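Cherries, Ice and a Very Patient Arm: My Afternoon at the Bostow Open Day

I went to Bostow in August for the free parking and the promise of a cold drink, and I stayed for almost three hours.

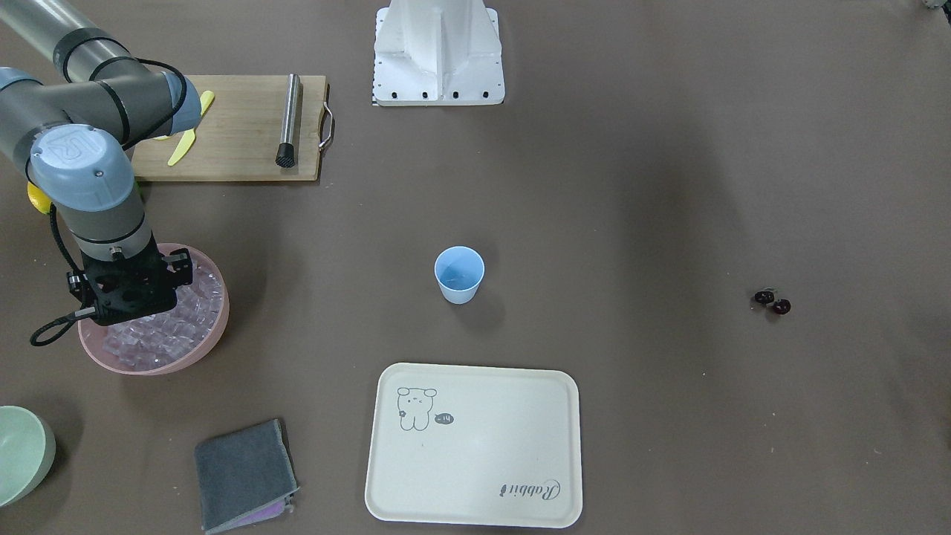
First, the ice

The open day takes up the whole ground floor of the old Navarrete building, and if you go in by the side door (everybody does) the first thing you come to is the drinks table. The team there calls its project Gustum. What they want is an arm that can put together a simple cold drink from things you'd have in your own kitchen, and they've started with the part I would have guessed was easiest: getting ice out of a bowl and into a cup.

It's not easy! Ice slides. It's see-through, so the software has a hard time telling where one cube stops and the next begins. I stood there watching that black two-finger gripper hang over the pink bowl and caught myself leaning in like I was at a golf match.

The cup is a little light-blue thing, standing well clear of everything else. I asked if the spacing was on purpose and got a very long answer. Short version: yes, for now. Next year they'd like to crowd the table and see what happens.

What else is on the menu

After the ice comes the muddler, a steel one with a ribbed black tip, which waits on a wooden cutting board until it's needed. Then the cherries. There were two of them, so dark they were almost black, way over on the far side of the table, and a small boy next to me asked three times if he could have one. (He could not.)

My favorite thing was the serving tray, cream-colored, with a cartoon animal in one corner and the word "Rabbit" in the other. I'd buy that tray. The finished drink is supposed to end up on it, and there's a folded gray cloth close by that I wanted to use myself, out of pure habit. I waited tables for years.

2000 tries

Before the doors opened to people like me, the team had run the ice step some 2000 times. They keep a log, and I got to scroll through it on a laptop. Most of the entries are one word long. Number 27 just says "floor."

I asked when I could have one of these at home, and the answer was a friendly shrug. They're more interested in places like the Clesard, the care home across the river, where they hope to try a version with residents who have trouble holding a scoop or a spoon. I liked that a lot more than the robot bartender I'd been picturing on the drive over.

If you want to go

There's another open day planned for the fall, with room for 500 visitors. Get there before noon – the line at the drinks table was out into the hallway by two. And eat first, the snack bar only had pretzels.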